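Most of my December has gone into one number, and the number is finger width. Our hand-held grippers log a pose for the wrist and a width for the jaws, and for weeks I trusted the width stream because it looked so smooth. Then Illia Onyshchenko ran our segmenter over all 2,204 clips and asked me why the tool thought it was letting go of things in mid-air. Oof.

The problem is soft packaging. My old code called a grasp "closed" when the width stopped changing for 20 samples, and that's fine for a block or a cup. A snack bag squishes, though, so the width keeps creeping after the fingers have already got it, and the segmenter cuts the clip in all sorts of silly places.

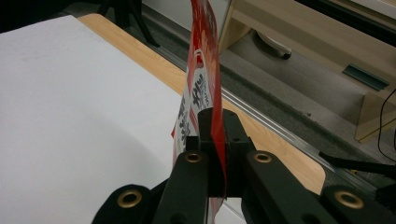
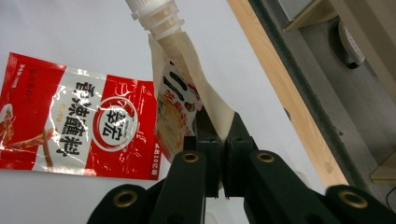
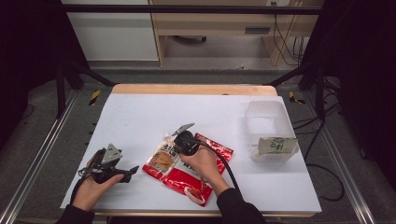
Snack packets and the grippers, from the wrist and from up top.

So I threw out the fixed window and wrote something dumber, which I like a lot more! It looks at how fast the width is changing, compares that to how fast the wrist is moving, and only marks a release when the fingers open on purpose (a nice clear jump, easy to spot once you plot it). Slow creep gets ignored. I also moved the time alignment ahead of the smoothing, after finding that the head view was lagging the wrist views by 27 milliseconds and I'd been happily smearing that all over the place.

Gianni Monti wants me to use a learned model for this and he may get his way eventually. For now it's 510 lines of Python in Follomow, our little replay tool, and most of those are plotting. The bad cuts I had bookmarked all look right now, except for a few where the tool opens very slowly and my threshold sleeps through it.

Next up is the replay viewer, because scrubbing three videos side by side still makes my laptop fan scream. I have a branch going that decodes only the view you're hovering over. It crashes when you hover over none of them, so that's my evening.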